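The Table Job

By Jultwood time it was nine in the morning, and the report was due Tuesday. Marchetti wanted one page. Could a machine clear a living room table, yes or no, and if no, when.

I had worked for Dukurari for seven years and had never written a yes. I wrote up dishwashers that needed a person standing next to them, and a shelf stocker in a grocery warehouse that did fine until somebody changed the cereal boxes. People at the office called me the No Man. I didn't mind. It was steady work.

The table belonged to my aunt. She let me use it on the condition that everything ended up where it should, and she wrote down where that was on the back of an envelope. Medicine in the drawer. Cream in the bathroom. Bag in the kitchen with the other bags. Leave the cube alone.
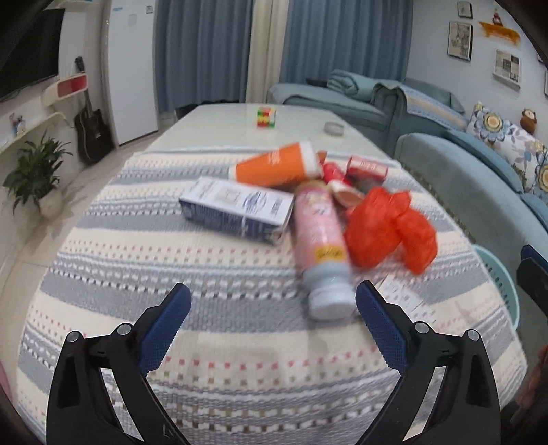 Willum was the name of the program. It had learned from hands, thousands of hours of people picking things up and putting them down, and it was supposed to work out the rest. I read it the envelope.

"Which bag?" it asked.

"There's only one."

"There is one I can see," it said. I wrote that down, because it was a fair point.

It did the carton first. A carton is easy. It has flat sides and it stays the shape it was when you looked at it. The drawer took longer, but the drawer got opened and the carton went in, and I put a check mark on my pad.

The pink one was harder. It rolled. Willum waited for it to stop, came in lower the second time, and got it. Then it asked me whether this was the cream.

I said I thought so.

"You aren't sure," it said.

I picked up the phone and called my aunt at work. She said of course it was the cream, what else would it be, and was I wearing shoes in the house. I told Willum yes. I took off my shoes.

That call went in the report too. Marchetti likes to know how many times a person had to step in. My own view is that if my cousin had been clearing the table he would have made the same call, or else put everything in the drawer and gone out.

The bag was what I had been waiting for. A bag has no shape. Every time you touch it, it turns into a different bag, and in my experience this is where the morning ends. I moved my chair closer.

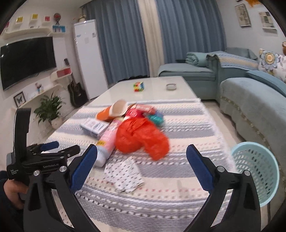 What I Put in the Report

Willum tried the bag for over 20 minutes. It got hold of one part and another part slid away. It let go, looked, and started again from the other side. It never got annoyed, and I found that hard to watch.

Then it pinched the top, lifted straight up, and carried the bag into the kitchen.

I sat there with my pencil. The papers were still on the cloth. Willum came back and asked where those went, and I checked the envelope, front and back. She hadn't said.

"Leave them," I told it. "I'll ask her tonight."

Under "Can it clear the table," I wrote "Most of it, slowly, with 2 people helping." I counted my aunt. Marchetti sent it back and said the box only took one word, so I wrote "Partly" and went to find my shoes.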